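Anchoring the shade at Trekodance

Posted 1 February 2022

I redid the anchor plan for our camp's shade structure over the winter. The old plan was rebar and ratchet straps, and in August two corners walked during the second windstorm. The cloth survived. The poles on the west side did not, and the straps had chafed through where they crossed the hooks.

Rebar is cheap and easy to pound in. It is also hard to pull back out of a dry lake bed, and the bent ends cut shins and tires. I have switched to lag screws with a chain link under the washer, driven flush with an impact driver.
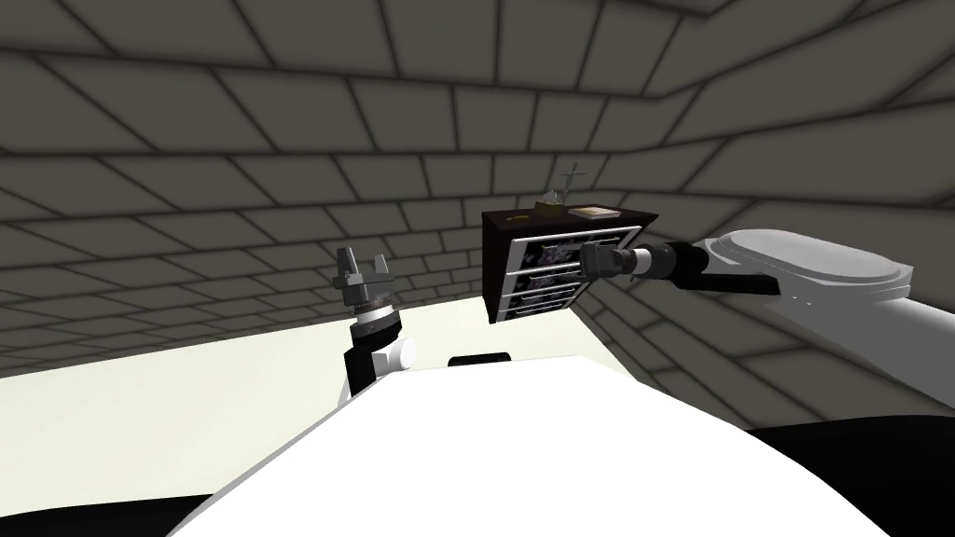

How deep should the lags go?

Use 14 inches for corners and 12 for everything between. The top couple of inches of the playa are soft and hold very little, so a short screw loses a large part of its grip right away.

Guy lines leave the pole tops at 40 degrees from the ground on the windward side. Steeper than that and the line mostly lifts the screw. Flatter and people trip on it. The lee side has more room, so I set those at 30.

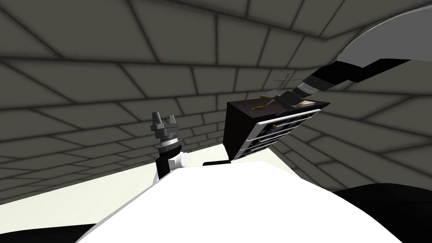 For line I use low-stretch polyester. Nylon gives too much when the cloth starts to pump, and after one night every hitch needs to be pulled tight again. Villads Bisgaard, who camps next to us, runs ratchet straps and likes them. His straps hum all night – I would not sleep under that.
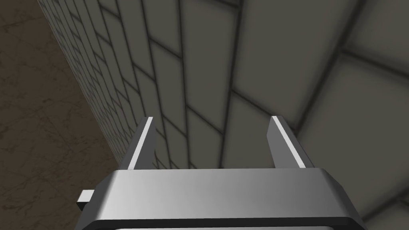
What about the battery for the impact driver?

Bring 2 and charge both before you leave home. Cold mornings cut the run time, and taking the screws out uses nearly as much charge as putting them in.

Cloth is the other half of the problem. Solid tarp acts like a sail. Knit shade cloth lets some of the wind through, and the load on the corners drops enough to feel by hand on the line.
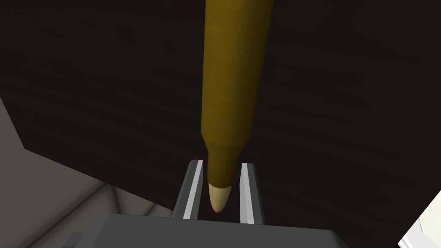

I sew a strip of webbing along each edge and tie to that, with a loop of bungee at every second point. The bungee is meant to fail first. Spares go in a bucket by the northwest pole, along with the sockets and a paint marker for the chain links. The stitching still needs a second pass on the long side, and I have not ordered the thread.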